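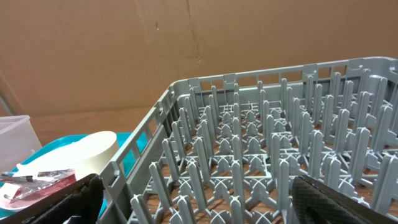 A **dish rack** for commercial dishwashers, also called a *peg rack* or *plate rack*, is an open plastic tray in which plates are washed, carried and sometimes stored. It is used in restaurants, school kitchens, hospitals and other places where many people eat at the same time. The rack is a different thing from the draining rack which stands beside a sink at home, although both are called "dish rack" in everyday speech.

## Construction

The rack is normally a square box without a lid, with low walls and rounded corners. The walls are made of narrow ribs with rectangular openings between them, so that water can enter from the sides and run out again. The floor is an open grid. In many models the bars of the floor cross each other diagonally, and the pegs rise from the points of crossing.

A peg is a short upright post which holds a plate on its edge. Pegs with flat sides are common. The top is slightly rounded, which makes it easier to slide the plate between two rows and protects the glaze from scratches. At the base there may be small triangular braces that join the peg to the floor, because a peg is most often broken at this place, when somebody pushes a heavy plate from the side.

Most racks are moulded in one piece. Grey, blue and beige are the usual colours. Some kitchens buy a different colour for each type of dish, and others use colour to separate the racks of two floors or two dining rooms.

## Types

The peg rack is only one member of a family. The following types have the same outer size and can be put into the same machine:

- **Peg rack**, for plates, trays and shallow bowls.
- **Open rack**, with a flat floor and no pegs, for pots, jugs and objects of irregular form.
- **Cutlery rack**, with a floor of fine mesh, so that forks and teaspoons do not fall through.
- **Glass rack**, divided into square compartments. Models with 9 large compartments are used for jugs and wide bowls, while those for small glasses have many more.

Extenders are frames of the same outline which are fixed on the top of a glass rack to make it higher. They are rarely used with pegs.

## Loading

Plates are first scraped and rinsed. They are then placed between the rows of pegs, all of them facing in the same direction, usually towards the front of the machine. Plates of one size are kept together. When a large plate stands in front of a small one, it covers the small one from the spray, and the dirt remains on it.

The distance between the rows decides how many plates can be washed in one cycle. In a rack with narrow rows, flat dinner plates stand well, but soup plates touch each other and must be put in every second row. Bowls are more difficult. A deep bowl in a peg rack leans back and collects water in its bottom, and for this reason many kitchens wash bowls upside down in an open rack.

After the cycle the rack is left on the outlet table until the plates have dried in the air. Drying with a cloth is avoided in most professional kitchens, as the cloth can bring dirt back to a clean surface.

## Use in large kitchens

In a large kitchen the rack is also a unit of work. The staff speak about "two racks of side plates" and plan the washing by racks per hour. The canteen at Prerkstead, which serves some 1000 lunches on a working day, owns 201 racks of all types, and 100 of them are peg racks. Before an October change in the kitchen plan, the plates there were taken out and piled on shelves after each wash. They are now kept in the racks, which are pushed on low trolleys directly to the serving line.

This method needs more floor space but fewer movements of the hand, and fewer plates are broken. Its weak point is dust. Racks that stay in the open for more than one night should be covered or washed again before use.

## Care and damage

Limescale is the most frequent problem in places with hard water. It appears as a white layer on the pegs and in the corners of the floor grid, where it later becomes yellow or brown from tea and coffee. The racks are soaked in a descaling liquid, brushed, and passed empty through the machine.

Bent pegs can sometimes be straightened after washing, while the plastic is still warm. A broken peg leaves a sharp stump which can cut a finger or mark a plate, so it is cut down to the level of the floor. When several neighbouring pegs are missing, the plates fall against each other and the rack is normally kept only for trays.

Cracks in the rim are more serious. A cracked rim may catch on the guide rails inside the machine and stop the rack halfway.

## Names

The makers do not agree about names. In the catalogues of Corar the article is a "plate basket", and Macedo sells it as a "peg tray". Trurkeo uses "dish rack" for the type with pegs and "base rack" for the type without. In British kitchens "rack" and "basket" are both heard, often in the same kitchen, and "tray" is more often kept for the tray on which the customer carries the meal.

## See also

- Draining board
- Plate warmer
- Scullery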